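From: Štěpánka Kadlec
To: seedlings list
Date: May 8, 2022
Subject: Re: [seedlings] Damping off again??

> I lost a whole batch of basil overnight, stems pinched at the soil
> line and flopped over. I water every morning and keep the lid on.
> Is it the mix? And what are you all using under your pots?

Oh no, poor basil! I'd bet on the watering before the mix. I lost 40 tomatoes the same way my first year (I was so proud of them, too) and what helped was a lot less water and a little fan -- nothing fancy, just enough to make the leaves wiggle.

Two things I'd try, plus an answer on the trays:

1. Take the lid off as soon as the first ones are up. I know the packet says to wait. Mine come off that same day, even if half the cells are still bare.

2. Water from underneath. Pour it in the tray, give it 14 minutes, tip out whatever's left. Any plain shallow tray with a lip will do, and I like a pale green one:

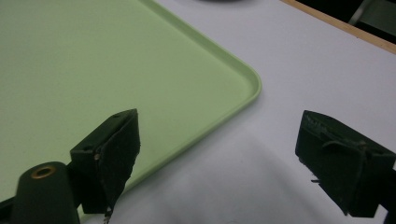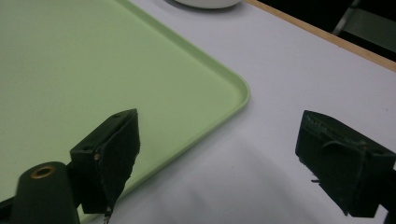

3. Sow again now! Basil is quick and it's still early May. I have extra Girkell seed and would happily mail you a packet, just send me your address off list.

Also, did anybody save the notes from the October swap? I wrote down who wanted my garlic and then lost the paper, so if you're waiting on bulbs from me please speak up.

Štěpánka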